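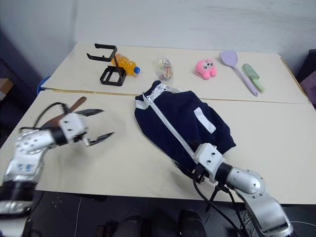
Item 1. Minutes of the February meeting

Accepted with one correction: the speed test lasted 87 minutes, including the pause.

Item 2. Can the machine tidy a table

Peter Hrnčiar presented the two-arm work at Brelska. The task is a mixed table: a knife with a wooden handle, a jacket with a zipper, a bottle of orange liquid, a plush toy, a spatula and a small bag of what may be candies. Each thing must go to its own place.

Peter's opinion is that hard objects are close to solved and cloth is not. A jacket has a different shape every time it is put down, and the gripper has only two fingers. Panicker asked whether a shop could use this for returned clothing. Peter answered: not yet, and he would not promise a year.

Bronier raised the knife. It was agreed that knives stay in the task, but no person reaches over the table while the arms have power.

Item 3. Nikitov shop trial

The shop wants shelf tidying first and folding later. The members were divided. It was decided to offer shelf tidying only, with 3 kinds of goods – the list is to be written by Bronier.

Item 4. Other matters

The colour of the table top was discussed again, as light objects are harder to find on it. No decision.

Action: Peter to send the jacket results to all members before the next meeting.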